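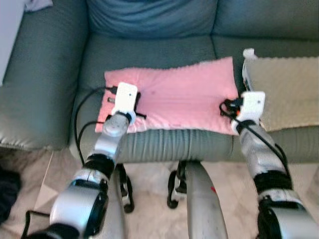
Search list archive Go

Subject: Re: [home-manip] Draft 7, section on soft goods and seating

Sorin Pîrvu wrote on Tuesday:

> I have read the soft goods section of draft 7 twice and I still can't apply it. Three points.
>
> First, "the work area" is used in two senses. In the opening paragraph it is the surface being worked on, such as a sofa seat. Under stop conditions it is the whole volume the arms can reach. A tester who takes the first meaning will mark out the seat and leave the floor beside it unchecked.
>
> Second, the cable rule says that external cables "shall not present a hazard." I can't write a test for that. The Rukari arms have external runs to the grippers and the Arnero arms route theirs inside. Both would pass as the sentence stands.
>
> Third, there is nothing on a cloth held by two grippers at once. The pull limits are all per arm.

Sorin, thanks. Replies in the same order, with proposed text where I have it. Baloyi has seen the first and third points and agrees with the wording. The second is mine alone so far.

1. Work area

Agreed, this is a defect. I propose two terms. "Task surface" is the surface the item rests on. "Reach zone" is every point either gripper, forearm or cable can get to from the current base position, including the floor. All stop conditions then refer to the reach zone. The task surface is used only for setup and for scoring.

Proposed text:

"Before motion is enabled, the operator shall check the reach zone and record any person in or next to it, in any posture. A person who is seated, lying down or partly hidden by furniture shall be treated the same as a person standing in plain view."

The last sentence is there for furniture with open backs or slats, where the head sensor may return a partial outline. Several person detectors are tuned for upright adults. The draft should not depend on them for this check, and I would like the check to be done by eye from a place where the far side of the furniture can be seen.

2. Cables

You are right that the rule can't be tested. My suggestion is to set a limit on slack. With the arm in its working pose, no loop of external cable may stand more than 52 mm from the link it follows, except at a joint where the maker states a larger service loop. Where that exception is used, the loop counts as part of the arm when the reach zone is worked out.

I would also add an inspection after 2000 cycles of the wrist joint, with the result entered in the log. Ekberg asked for a pull test on the connector at the gripper. I left it out because it wears the connector and the visual check finds the same faults. If anyone has data that says otherwise, please post it.

3. Cloth held at both ends

The missing case is real. When two grippers hold one piece of fabric, the fabric carries load from one arm to the other, and each arm can be inside its own limit while the cloth is overstretched. If one gripper then lets go, the other arm moves with whatever force was stored.

Proposed text:

"Where one item is held by two grippers, the pull between them shall be limited as a single quantity. On a stop, both arms shall hold position. Neither gripper shall open until the pull has been reduced below the release limit."

The release limit needs a number and I don't have one that I trust. Of the 616 runs in the June log, almost 52 used a two-gripper hold, and most of those were thin cloth laid flat. Padded covers and cushions are poorly represented. I would leave the value blank in the next draft and ask for more runs.

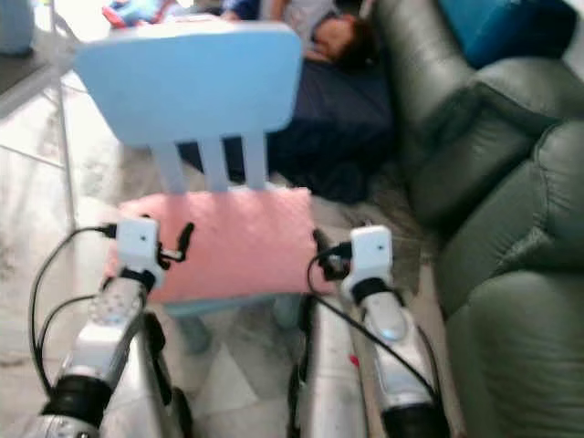

Does the two-gripper rule apply when the grippers are on opposite sides of a rigid item, such as a small chair?

It applies in part. The hold-on-stop requirement covers any item in both grippers, but the combined limit for a rigid item is set on squeeze force and is found in the section on light furniture. If there is a loose cushion on the item, the operator should remove it first or treat the two as one load for tip-over.

4. One item you did not raise

The draft says that furniture "light enough to be moved by hand" may be shifted by the robot without a new setup check. I want to delete this. Moving a chair changes what the head sensor can see and may also uncover or block a person's way out of the reach zone. The check takes less than a minute. Proposed replacement:

"After any furniture in the reach zone has been moved, by a person or by the robot, the check of the reach zone shall be repeated before the next task begins."

Please send objections to the list and not to me directly, so that they end up in the archive. Wording changes to points 1 and 3 can go in as they are. For point 2 I need at least one measurement from a Rukari arm with the wrist fully turned, and Sorin, I think yours is the only one set up at the moment.

home-manip mailing list | Contact list owner | Copyright remains with the authors of each message | Back to top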